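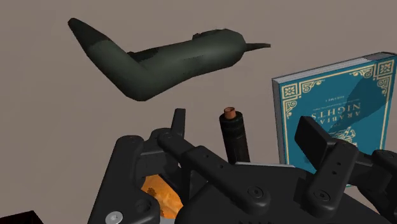

Figure 3. Simulator view from behind the gripper, with model airplane, capped cylinder and book.

5. Practice in the simulator before the packing shift

Before you work at a Moussa packing station, you do the practice program at the training desk. It uses the same controls as the real station in the Prallham hall. You need 10 minutes for one round.

5.1 Start a round

1. Log in with your own badge, so the round is saved under your name.
2. Select "Mixed goods" and wait until the objects appear on the table.
3. Choose one object and click on it. For the first round take one that stands free, for example the black cylinder.
4. Turn the view until you see the space on both sides of the object.
5. Move the gripper down slowly and close the fingers. Lift 200 mm, not higher.
6. Put the object in the target area and press "Release".

Note: The fingers can hide a part of what is behind them. In Figure 3 the lower part of the book is covered. Change the view before you move to the right.

Caution: Do not practice on the live station, also not when the line is stopped. The arm there can start again without a signal from your desk.

5.2 What changes in your work

Packers do not lift every item by hand anymore. The station takes the normal items and asks a person when it is not sure about a grip. You then choose the grip on the screen - or refuse it, and the item goes to the hand table. To refuse is allowed and is not counted against you.

One operator looks after 3 stations. Please change places with the hand table every two hours. In March we tried longer turns, and people told us that their eyes were tired and they confirmed grips too fast.

Shift leaders: Your practice rounds are not used for evaluation of staff. Hiba Hourani keeps the results and deletes them when the training is finished.

5.3 If the round does not finish

- The object falls: press "Reset object", then repeat from step 3.
- The fingers do not close: check that "Hold" is off.
- The screen does not react: call Inese Eglītis at the Flornenik desk. Do not restart the computer yourself.

Continue with section 6, Signing on to the station.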